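3.2 The board and the notes

I went back and forth for a while on what the board should look like. My first version, which I tried out in January with a few friends from the Silcombe reading group, had notes all over it, and people spent most of their time squinting at handwriting. So for the main study I stripped it way down. Each station got one cork board with a wooden frame, laid flat on the table instead of hung on a wall, plus a clear tray for the notes and a handful of push pins. Laying it flat was Zuweira Sowah's idea, and I'm grateful to her for it - you can lean over a flat board and pin from any side, and a loose note stays where you set it down while you go hunting for a pin.

We used pale green notes for everything. I wanted a color that shows up well against cork but doesn't shout "urgent" the way hot pink or orange does. The pins could be any color, and we never told anybody that the colors meant something (a few people decided they did anyway, more on that in Section 5).

The part I care most about is the angle of the note. Some people square everything up with the frame, and some are perfectly happy with a note sitting on the board like a diamond. Gethin, our coding scheme, treats a tilted note as its own category, and it also records which corners got a pin.

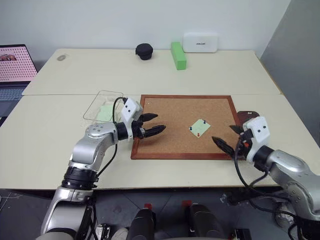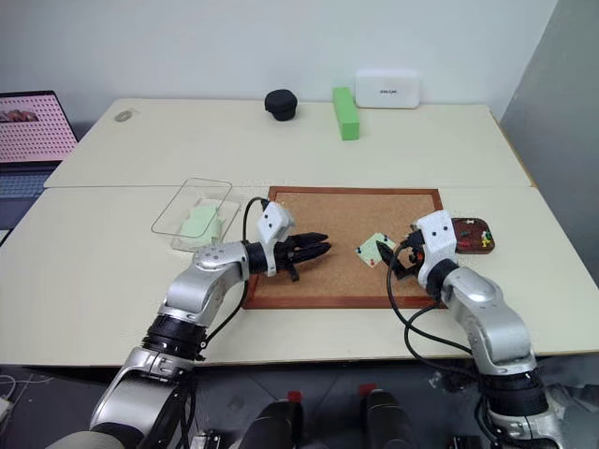
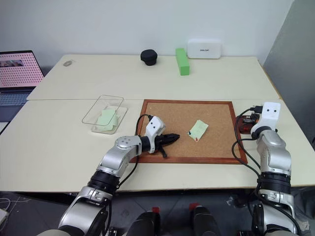
Figure 3. The cork board at one station, with a pale green note pinned to the right of center and the clear tray to its left.

3.3 Who took part and what they did

We had 22 people sign up through the Clillberg neighborhood list, and 18 of them finished every session. Each person came in 3 times. I asked them to put up whatever they'd want to remember that week, in whatever way felt normal at home, and I stayed out of the way as much as I could. The whole thing gave us 100 pinned notes to code, which I did by hand over a lot of coffee, using the Gritov sheets described in the appendix.

One thing I'd change next time is the pins. Several people told me they ran short and made do with a single pin where they would have liked two, and a note on one pin can spin when somebody brushes past it.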